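**Monday, December 6, 2021**

Took the day off and did the second half of the old railway, Prirkent to Puseo. I did the first half in March and said I would do the rest within a month, so that is how that went.

Up at six. Dark and no wind. Porridge, two cups of tea, flask filled. I had put the bag together last night but took everything out again to check the map was in it. It was. The 42 bus leaves from outside the chemist and was four minutes late. Two other people on it, both asleep or pretending. The heating was on full and the windows ran with water, so I saw nothing of the road over Jidus, and that's the best part of the ride.

Got off at Prirkent just as it was getting light. The station building is a dentist's now. They have kept the canopy on the platform side and painted it dark red, and there is a bike rack under it. The path starts behind the car park, through a gate that has dropped on its hinges and has to be lifted. Somebody has worn a way round the side of it and I used that.

The first mile is dull. It runs between back fences, with a lot of dumped garden waste and one very good compost heap that I think belongs to somebody who has quietly moved their garden out on to the line. Then the houses stop and you are up on the embankment with fields both sides. There had been a frost in the low parts. The ditch on the north side had a skin of ice on it and the south side had none.

I like walking on old railways more than I like most walking. It's the gradient. You never get out of breath and you never get that sore knee coming down. The trouble is the same gradient goes on for hours and there is nothing to break it up, so you have to look for things. Today I looked for railway things. Found:

- a gradient post with one arm left, the lettering gone
- old sleepers used as fence posts, bolt holes still in them
- a platelayers' hut, roof off, fireplace sound, somebody's beer cans in the grate
- a length of signal wire grown into a hawthorn, so deep that the bark has closed over it

The hut was worth stopping for. It's brick, a bit larger than our bathroom, with a bench built into the back wall. I sat on the bench and had the first tea. There was a wren in there with me which did not want me in there and said so until I left.

After the hut there's the cutting. I had read that it was wet and it was. The drains must have gone years ago and the water comes down the sides and stands on the trackbed. In places there's a line of stones down the middle to step on. In others there isn't. My left boot let in at the toe again. I had it glued by the man at Pîrvu in the autumn and he told me then it would last one winter, and I think he was being kind. I will have to buy new ones. I've been saying that as well.

The sides of the cutting are covered in hart's tongue fern, bright green, with everything else brown. A few old man's beard seed heads at the top where the sun gets in. I took no notes on the rock, though I meant to. It is layered and tilts towards Puseo, and in one place there's a band of something orange the thickness of my hand. Look that up.

Came out of the cutting at half past ten and straight on to the viaduct. This was what I had come for. In March I turned back before I got anywhere near it, what with the light going and the blister. It is 200 yards long by the board at the end, and built in a curve, and there is a parapet on one side only. The other side has an iron railing that was put up when the line became a path. The board says the builders had 500 men on it at the worst of it, and lived in huts along the river, and that the huts had a reading room. I'd like to know what was in the reading room.

I walked across on the railing side, then back, then across on the parapet side. I don't mind heights much but I noticed I was walking in the middle by the end. The river was high and brown. You can see the weir at Jidus mill from the third arch, or I thought you could, but I had the map out later and it can't have been. It must be the fish farm.

A man came the other way with two spaniels. He asked whether the cutting was bad and I said it was, and he looked at my boots and said he would turn round at the hut end then. I didn't tell him the cutting came before the hut from his side. I only thought of it afterwards. He'll have worked it out.

Lunch on the far end of the viaduct, on the stone where the parapet stops. Cheese and pickle, an apple, the last of the ginger cake. The cake was past its best. It had got cold by then, with a wind up the valley that had not been there first thing, and my fingers were slow doing up the flask. I had brought the thin gloves. The thick ones are still in the car, where they're no use, as I went by bus.

The afternoon was five miles and I don't remember much about the middle of it. There's a long straight through beech woods where the leaves were deep enough to hide the potholes. A bridge over a farm lane, rebuilt in concrete. A farmer with a quad bike crossing ahead of me, who lifted one finger. A stretch where the path has been taken off the line altogether to go round a house, whose owners have a bit of platform in their lawn with a bird table standing on it.

I thought a fair amount about whether the line should ever have been shut. My grandfather always said it was a wicked thing. My mother, who had to use it to get to school, said it was late every day and smelled, and she was glad of the bus. I used to think one of them had to be wrong. The bus was late this morning too, and smelled a bit, and there were three of us on it. I expect somebody will write crossly to the paper when they take that off.

Puseo station is all gone. You come to a roundabout and a tyre place and the path stops. There's a plaque on a lump of stone, with the dates. I thought I would feel something at having finished, and I was mainly thinking about the toilet. The café by the church was shut, Mondays, and I should have looked that up. The garage sells coffee from a machine. I had one of those and a sausage roll, standing up, next to the screenwash.

The bus back was on time. It got dark before Jidus, so I've now been over the top twice in a day and seen it neither time.

Home by ten to five. Boots stuffed with newspaper and put by the boiler, not too near. Socks in the machine. Bath, very hot, too hot to get into for a while, so I sat on the edge and read the leaflet from the rack at the garage. It's mostly adverts. There's a talk at Puseo library in the new year on the navvies, thirteen pounds with a glass of wine, or 13 without, I couldn't see that there was a difference in the price. I might go. It would be another two rides on the 42.

Changed the bed yesterday at midday, so as not to have it to do tonight when I'd be too stiff. The turquoise sheet with the pink blossom is back on. It had been at the bottom of the cupboard since the summer and it's a spring sort of sheet, but the flannel ones are both in the wash and I like waking up to it.
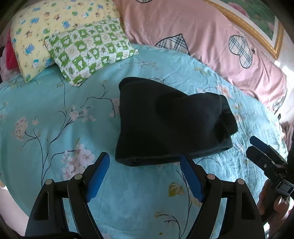 *The blossom sheet, back on the bed.*

Supper was leek and potato soup from the freezer with the end of the loaf. Rang my sister. She asked how far it was and I told her, and she asked what I wanted to do that for, in the winter, on my own. I said it was flat. She is having the kitchen ceiling done and the plasterer has found another ceiling above it, so she had more to tell than I did.

After that I got the big map out on the floor and drew in today's stretch with the red pencil, joining it to the March bit. The join isn't quite right. There is a gap at Prirkent, from where I came off the line in March to the gate where I got on it this morning, all of it car park and the dentist's drive. I could leave it. I don't think I will.

Looked at what else there is. The branch that went up to the Jidus quarries is supposed to be walkable as far as the incline, and the incline itself if it's dry. You can see it on the map as a dead straight line going up through the contours, very unlike the rest. That would be a short day with a steep end to it. Needs better weather and better boots.

Things to do this week:

- boots. Go to Pîrvu first and ask what he'd buy
- thick gloves out of the car
- look up the orange band in the cutting
- ring the library about the talk
- bread, milk, bulbs for the landing

Left heel is sore but there's no blister. Right hip sore, which is new. Bed at half past nine with the window shut.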